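Seasonal labor on irrigated vegetable farms: speaker notes
Olga Cunha, Trelville growers' meeting, 23 April 2022

Slide 1. Title
Say name, say I work on payroll and housing records for Willine. Ask people to hold cost questions until slide 6.

Slide 2. Where the numbers come from
Payroll files from 3 packing seasons, all crews, Trelville and Hepburn sites combined. 1,668 worker contracts in the file. Of those, 1,019 ran to the end date written in the contract. The rest ended early. Point out that "ended early" includes people released by the farm when a field finished ahead of schedule, so it is not a quit rate. Armindo Brandão recoded the end reasons by hand from the foremen's sheets. Where the sheet was blank we left the reason blank.

Slide 3. Timing of early endings
Chart has two humps. First one is in the opening two weeks. Second one comes when piece rates drop at the tail of the squash harvest. Stay on this slide. The first hump is mostly workers placed in a job other than the one on their offer letter. Typical case: hired for packing shed, sent to field. The second hump is pay. Hours fall, rent deduction stays flat, take-home falls faster than hours.

Slide 4. Housing deduction
Show the weekly pay slip with names removed. Read the deduction line aloud. At 40 hours the deduction is a small share of gross. In a short week it takes a large share. Hepburn moved to a deduction scaled to hours in January. Too early to report a result. Do not let anyone push me into one.

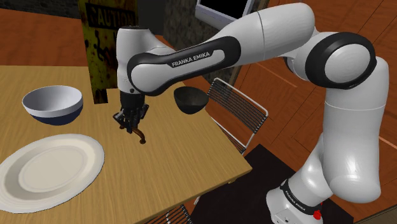

Does a worker who leaves early still get paid for the last partial week?
Pay for hours already worked is owed in full whether or not the contract was finished. What changes is any completion bonus, which depends on the wording of the contract. Ours is paid only on the end date or on release by the farm.

Slide 5. Recruiters
We used two channels: direct rehire and the Flillik agency. Rehires finished more often in every season. Caution the room here. Rehires are people who already chose to come back, so the comparison flatters that channel. Agency crews also arrived later and got the shorter contracts. I tried matching on start week. The gap shrank and did not close. Table is in the handout, second page.

Slide 6. Cost of a replacement
Items counted: travel, bed held empty, training shift, foreman time. Items left out: crop loss. We have no reliable way to tie an unpicked row to a missing worker, and weather is mixed in. If asked for a single dollar figure, refer to the handout and say the range is wide.

Slide 7. What we changed
Offer letter now names the job and the site. A move to another job needs a signed form in the worker's own language. Foremen log the end reason the same day. Pay slips show hours and piece count on separate lines.

Slide 8. Open items
Family housing. Transport from Hepburn on short days. Whether the signed form slows down crew moves in a heat week. Armindo has the draft survey, take copies from the side table. Questions.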